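What Happens at a Wedding? A Guide for Younger Guests

A wedding is an event at which two people become married. It usually has two parts. The first is the ceremony, where the words are said. The second is the reception, where people eat, listen to speeches and dance. This page is mostly to do with the ceremony, as that is the part in which guests are asked to sit still.

Who is in charge?

The person who leads the ceremony stands at the front and faces the guests. In a church this will be a minister, priest or vicar. In other places it may be a registrar or a celebrant.

A registrar works for the local council. The registrar's job is to make sure that the marriage follows the law and is properly recorded. A celebrant writes and leads a ceremony that the couple have helped to plan. In England and Wales a celebrant's ceremony does not make the couple married in law, so they also have a separate, short appointment with a registrar. Hortensia Taipe, the celebrant who checked this page, leads ceremonies at Atley Barn and is often asked whether she is a vicar. She is not.

What do people wear?

Guests at a wedding usually wear smart clothes, and the invitation may give a rule, called a dress code. "Lounge suits" means suits, dresses or other smart outfits. It has nothing to do with lounges. "Smart casual" is less strict, and a shirt with a collar is normally acceptable.
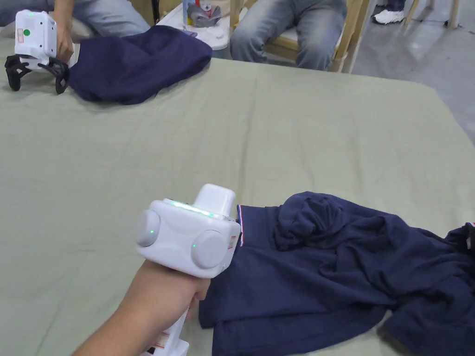
Choosing an outfit for the ceremony is easier if it is done the day before. Lay the clothes flat, look for marks and missing buttons, and put them on a hanger overnight. A garment left bunched up on the table, like the dark navy one on the green cloth, should be shaken out and hung up too. Look at the edges as well as the front. The striped band in red, white and blue along the sleeve cuff is called a trim, and some families like a trim or a tie to match the colours of the flowers. If the couple have asked for particular colours, the invitation will say so.

The order of the ceremony

Ceremonies differ, but many follow this order.

Arrival. Guests take their seats. Ushers are helpers who show people where to go.

Entrance. One or both of the couple walk in, often to music. The path between the seats is called the aisle. The "s" is silent.

Welcome. The person leading the ceremony greets everybody and explains why they have come.

Readings. A friend or relative reads a poem or a short piece of writing. When Eusebio Condori was 9 he read a poem of 14 lines at his aunt's wedding. He practised it aloud on five evenings.

Declarations. Each of the couple states that they are free to marry. This means that neither of them is already married and that there is no other legal reason to stop. The wording is fixed by law.

Vows. A vow is a serious promise. Some couples use traditional vows and some write their own.

Rings. Many couples exchange rings. Rings are a custom, and a couple can be married without them.

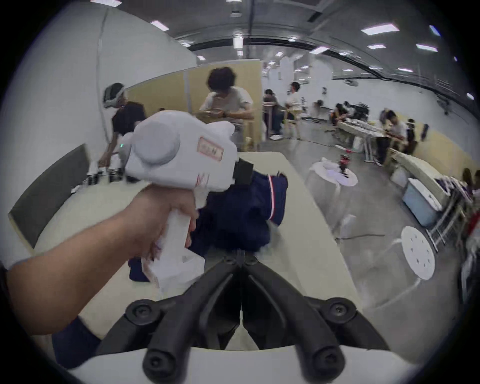 Signing. The couple sign an official document, and so do the witnesses. A witness is a person who was present, saw the marriage take place and understood what was being said. In England and Wales there must be at least two.

Exit. The couple walk back up the aisle together – guests generally stay in their places until they have gone past.

Jobs for children

Bridesmaids, page boys and flower girls walk in before or behind the couple. A ring bearer carries the rings, sometimes on a small cushion. The real rings may be tied on, or they may be in an adult's pocket while the cushion carries a spare pair.

A rehearsal is a practice, usually held in the days before the wedding. Anyone with a job should go if they can. Find out where to start, how fast to walk and where to stop.

Words to know

Banns: a notice of marriage read out in church on three Sundays.
Confetti: small pieces of paper or dried petals thrown over the couple. Some venues do not allow it.
Order of service: a printed sheet listing each part of the ceremony.
Spouse: a husband or wife.

Words checked by Hortensia Taipe. Page edited by Katherine Giraldo.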